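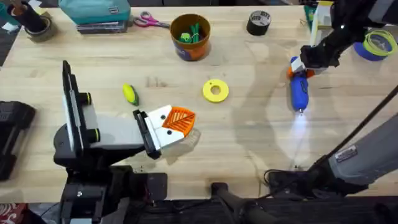 3. Planeamento da compra e preparação do posto

Guias de instalação | Robótica de bancada
Publicado em julho por Archie Semple

Esta secção destina-se a quem vai encomendar uma bancada Prakov de dois braços. Leia-a até ao fim antes de pedir o orçamento à Zindenen.

3.1 Definir a configuração

1. Faça a lista dos objetos que o posto vai manipular. Inclua os pequenos e os de forma irregular: um anel plano, um rolo de fita, uma tesoura, uma lanterna.
2. Decida que pinça vai em cada braço. As duas não têm de ser iguais. As pontas em malha, em forma de folha, são encomendadas à parte.
3. Indique no formulário se o tampo é fornecido pelo cliente. Um tampo de madeira clara é aceite, mesmo com marcas de uso.

Nota: a referência da pinça não pode ser alterada depois de confirmada a encomenda. A troca posterior é faturada como peça nova.

3.2 Elaborar o orçamento

4. Separe o pedido em 2 rubricas: equipamento e consumíveis. Na primeira entram os braços, as bases, os suportes e a cablagem. Na segunda, as pontas das pinças, as fitas e os objetos de treino.
5. Acrescente 3 jogos de pontas de reserva por braço para o primeiro ano.
6. Preveja 8 horas de formação para cada operador. A formação é dada nas instalações da Estholm e não está incluída no preço base.
7. Peça o transporte em linha separada. O prazo de entrega pode ir até 50 dias úteis.

Cuidado: não encomende os braços sem confirmar a alimentação elétrica do local. A Kaewkla não aceita devoluções de material já desembalado.

3.3 Preparar o espaço

8. Reserve zona livre dos dois lados da mesa para o movimento dos braços.
9. Planeie o percurso dos cabos antes da montagem. Um cabo que passe por cima de um braço deve ter folga para toda a amplitude do movimento.
10. Escolha um local para as caixas, estojos e rolos de fita que não estejam em uso.

Cuidado: desligue a alimentação antes de retirar ou colocar objetos entre os braços.

Para o formulário de encomenda, consulte a secção 4.

Este site utiliza cookies para melhorar a navegação. Ao continuar, aceita a nossa política de cookies.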